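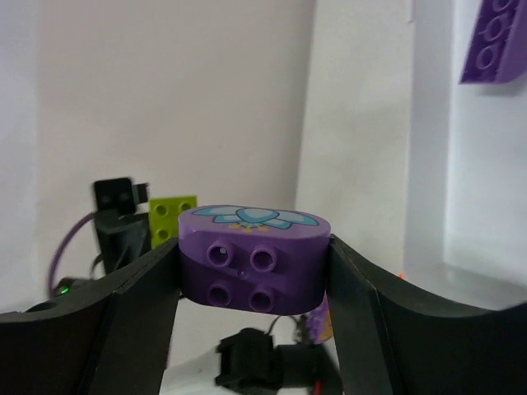
Brostov two-finger gripper with wrist camera: demonstration at Stenside, April

Stenside ran its open day on a Saturday, and the Brostov gripper had a bench to itself for most of the afternoon. Catrin Harries ran the demonstration. List price is £3266 with the wrist camera and £2824 without. Mounting plate and cable are extra on both.

The task was picking up plastic toy bricks, purple and green. Toy bricks are a fair test load. They are light, the faces are smooth, and the rounded ends on the purple ones leave a narrow area for the fingers to bear on. I watched 12 picks from a metre away. Eleven held. The other was taken too near the top edge and the brick turned in the grip before the arm had lifted clear.

Finger force is set in software and can be changed between picks. The lowest setting was enough for the bricks. Closing speed is moderate, slower than the Lokard unit we use at work, and the motor is quieter.

The camera view is useful but the fingers take up a good deal of the lower part of it. With a brick held, whatever lies directly beyond is hidden, and things further back are soft. For checking that a part is seated this is fine. For finding the next part I would want a second, fixed camera.

Ffion Maddocks asked about finger pads. They are replaced as a pair, four screws each, and the zero position must be set again afterwards. The manual covers this on one page and leaves out the torque figure.

Not tried: anything heavy, oily or thinner than a brick. Wynne stock the version without the camera.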